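Library loos to get a proper overhaul at last

September 1, 2022

If you've been into Jallura library any time since February, you'll know the sign. It's taped to the door of the ground floor toilet, it says "temporarily closed", and the corners have gone all curly. Well, I can report that the sign is coming down! The work on the public loos starts this month, and I've been along to find out what we're getting for our money.

The short version is two new cubicles, one bigger accessible room with a changing table, and hot water that is meant to stay hot. The contract has gone to Gasser, the same firm that did the swimming pool showers (which I'm told still work, so fingers crossed). 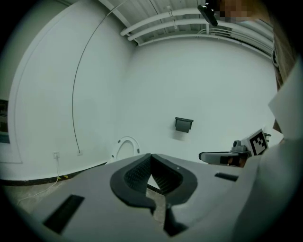
I've been moaning about this in these pages for ages, so I was quite pleased to get a look at the plans. The library had 332 replies to its survey over the winter, and over 100 of them brought up the toilets without being asked a single question about them. One person wrote a whole page on hand dryers. I'm with them, as it happens – I can't stand the things, and my hands are never dry by the end.

Paper towels are staying, then. So is the little shelf by the basin, which I thought only I cared about, but plenty of you mentioned having somewhere to put your library books while you wash your hands. The baby seat on the wall is going, though, and the lock that sticks is going with it. I won't miss that lock. I once spent most of a story time session behind it. 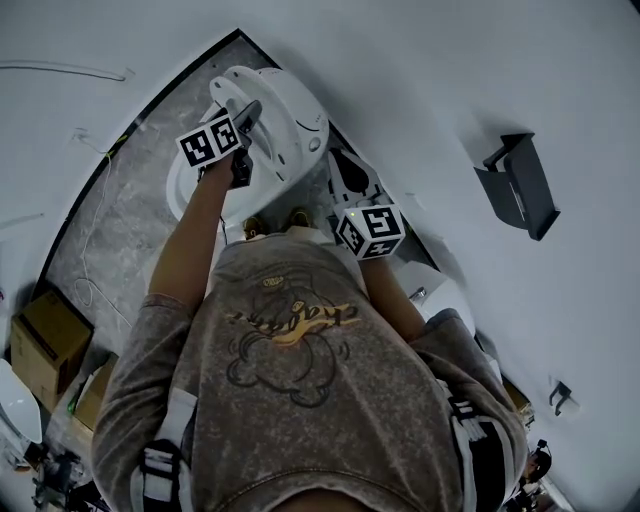 Cleaning was the other big grumble, and it's the bit I was keenest to ask about. There will be two rounds a day instead of one, with an extra one on story time mornings, and the rota will go up by the door where we can all see it. The new toilets have been picked partly because they're easier to keep clean. Anyone who has ever had to clean a toilet will know why that matters. The new seats lift off completely, so you can wash them in the sink and click them back on. I want one at home now.

The doors are coming from Skandesia and will be a soft green. I'd have gone for yellow, but I wasn't asked.
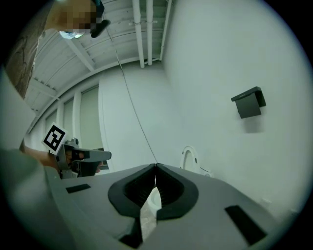 Work should take 18 working days if the pipes behave themselves. The library stays open all the way through, and while the builders are in you can use the loo at the Ponder café across the square, with no need to buy anything (although the cheese scones are very good and I'd feel rude walking past them). There's a step at the café entrance, so if that's a problem, ask at the library desk and they'll let you through to the staff one.

The plans are pinned up next to the large print shelves until the work is finished. Comments can go in the box underneath, and there's a pencil on a string.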